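Three open-fronted bins and the end of the big drawer

17 May 2023

Filed under: workshop, storage

The drawer under my bench in Dridbridge held everything that had no other home. It was a wide steel drawer, 200 mm deep inside, and it failed in the way deep drawers usually do: things went in at the top and worked their way down. I emptied it in November and have been trying out replacements since. This post records what I settled on for small loose items, what I rejected, and the sorting rules that go with it. Readers who only want the rules can skip to the section with that heading.

Why open-fronted bins

A lidded box is the right container for something you use twice a year. It keeps dust out and it stacks well. For anything used daily, a lid is a second operation at both ends of the job, and at the end of the job it tends not to happen. My lidded boxes spent most of their lives with the lid underneath them.

A plain open tray solves the lid problem but takes up bench area, and trays cannot be stacked without covering the one below. An open-fronted bin is the compromise. The back and sides are full height, the front drops to a low lip, and the contents can be reached from the front even with another bin on top. The lip needs to be high enough to stop small parts rolling out and low enough to get a hand over without tipping the bin. Most of the makers seem to have arrived at similar proportions.

I looked at two makes before buying. The Zindard bins have a thicker wall and a label slot moulded into the lip, but the slot takes a card of an odd size and the cards fall out. The Urkeck bins are thinner and flex a little when carried full. They have a deeper rear flange, which matters if you hang them on a rail. I don't hang mine, so I bought the Zindards and ignored the label slot. Those live on the shelf over the vice and take fixings, which I won't cover here.

For the sorting of mixed odds and ends, I kept to a row of three. I tried more than that for a while. With a longer row I spent time deciding between bins whose purposes overlapped, and I ended up with two different places for tape. Three categories can be kept in the head without labels: tools, cable, and soft goods.
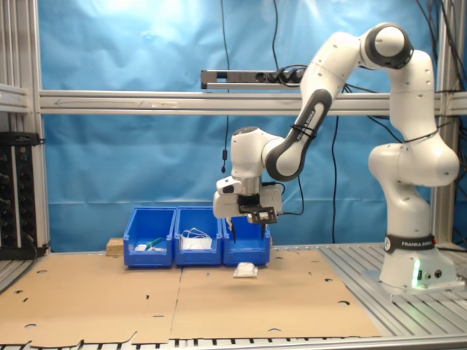 Soft goods is the category people query when I mention it. By this I mean cloths, wipes, bits of rag, the squares of old sheet I use for glue. They are light and bulky and they get everywhere if left on a worktop. They also pick up swarf, and a cloth with swarf in it will mark a finished surface. Keeping them away from hand tools is the main reason the third bin exists.

The soft goods bin should start each session empty or close to it. If it is full at the start, it is no longer a sorting bin and has turned into storage, and the cloths at the bottom will be the ones you should have thrown out. I empty mine into a bag on the back of the door.

The cable bin

Cable is the hardest of the three to keep in order. Any length of thin flexible cord dropped into a bin will tangle with its neighbours, and open-fronted bins make this slightly worse, as loops hang over the lip and catch on things.

There are three ways to deal with it, and I have used all of them at different times.

The first is to accept the tangle. With one or two cords of the same colour and type, this is perfectly workable. You lift the whole bundle out, find the end you want and put the remainder back. It takes less time than coiling.

The second is to coil each cord and secure it with a strip of hook-and-loop tape. I cut the strips to 50 mm from a roll, which suits a small bundle of thin cable and nothing larger. The strips must stay with the cable. If they come off and go in a separate pot, you will never put them back on.

The third is to hang the cable on hooks and not use a bin at all. For mains leads and anything stiff this is the best method, and I have moved all of mine to the wall. Stiff cable has enough spring to push its way out of a small bin.

My present arrangement is the first method for thin white flex and the third for everything else. The second is tidy to look at but I did not keep it up past the first month.

The tools bin

A small bin is a poor home for a tool that is longer than the bin. It will lie on the diagonal, which wastes the corners, and small items collect in the space underneath. I allow one such tool per bin. With two crossed over each other, lifting one brings the other up with it, and whatever was resting on top goes over the lip.

Bright handles are worth having. My older tools have black or varnished handles and they disappear against the bottom of a dark bin. Green or yellow on a blue background can be found without looking properly. I have not gone as far as painting handles, but I have wrapped one or two in coloured tape.

Small white items, such as caps, clips and plastic spacers, can share the tools bin provided there are only a few. Put them towards the front. At the back they sit in the shadow of the rear wall and get forgotten. Once there are more than a few they want a container of their own, and I use shallow tins for that.

The surface in front

The part of the arrangement that took longest to get right was the area of worktop in front of the bins. My bench top is slotted, and anything small and round dropped on it ends up in a slot. I lost a fair number of washers this way before covering it.

I tried four coverings.

Rubber matting grips well and is quiet, but it holds on to dust and must be washed. It also smelled strongly for the first few weeks.

Hardboard gives a flat, firm surface and cleans easily. A full sheet was too heavy to lift off quickly, and I want to be able to reach the slots for clamping.

An offcut of carpet was a mistake.

Flat cardboard is what I use now. It weighs next to nothing, costs nothing, and can be thrown away when it gets oily. Two sheets laid edge to edge are easier to handle than one large one, and if only one side of the bench is being used hard then only one sheet needs replacing. Sheets with existing holes and slots in them are acceptable, though not under very small parts. I had a stack of flattened packing from an Ibarra shelving order and have been working through it. Any printing goes face down.

Do not tape the sheets down. Tape leaves residue on the metal and defeats the purpose of a cover that lifts off. The weight of whatever is on the bench is normally enough to stop it creeping.

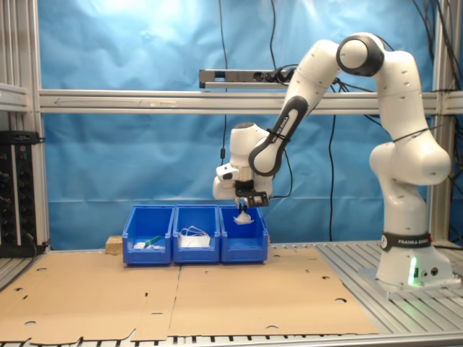

White cloth at the right-hand bin, with the cardboard sheets laid in front.

The sorting rules

These are the rules as written on the card above my bench, with a little expansion.

1. Clear the bench before sorting. Sorting around a half-finished job leads to parts of the job going into the bins.

2. Tools left, cable middle, cloth right. The order does not matter in itself but it must not change. I reversed mine for a fortnight as a test and was still reaching for the wrong bin at the end of it.

3. Tools first. They are the heaviest and they are usually sitting on top of something.

4. Cable second. Lower it in and keep the ends inside the lip.

5. Cloth last. Shake it outside first if there has been any filing or drilling. Hold it by the middle and let it drop in from just above the rim. Folding is unnecessary for rags and takes longer than the rest of the job.

6. Anything that fits none of the three goes on the cover in front of the bins and stays there until it has been dealt with. It does not go in the nearest bin.

Rule 6 is the one I break. A small block of wood, for instance, is neither a tool nor cable nor cloth, and I have several that wander about the bench from one week to the next. They are useful for packing and for tapping things square, so I don't want to throw them away, and a fourth bin for blocks would be mostly air. At present they stand beside or behind the row. I may fit a short ledge at the back for them.

Spacing

Set the bins side by side with no gap. A gap of even a few millimetres is wide enough to swallow a clip, and you then have to move the row to get it out. Put the row towards the back of the bench so that the working area is in front. I have mine far enough back that I can lay a full sheet of cardboard in front without it touching the lips.

If the bins slide when you push something into them, a dab of removable putty under each rear corner will hold them. Mine slid on bare metal, and it was more noticeable with the right-hand bin because it carries the least weight.

Cleaning

I tip the bins out and wipe them with a damp cloth every 8 weeks. Warm water and washing-up liquid is sufficient. Solvents will take the gloss off most plastics of this kind, and I have one bin with a dull patch to prove it. Let them dry upside down with the front lip over the edge of the draining board, or water collects in the stacking rim.

Still to do

The bag on the back of the door needs a proper hook. The shelf over the vice is next for reorganisation, and I have a part-finished list of fixings by thread and length which will go up when it is complete. The Zindard part number for the size of bin on that shelf is 2659, and the lip height on mine is the same as on the next size up, so the two can be mixed in one stack if the larger ones go at the bottom.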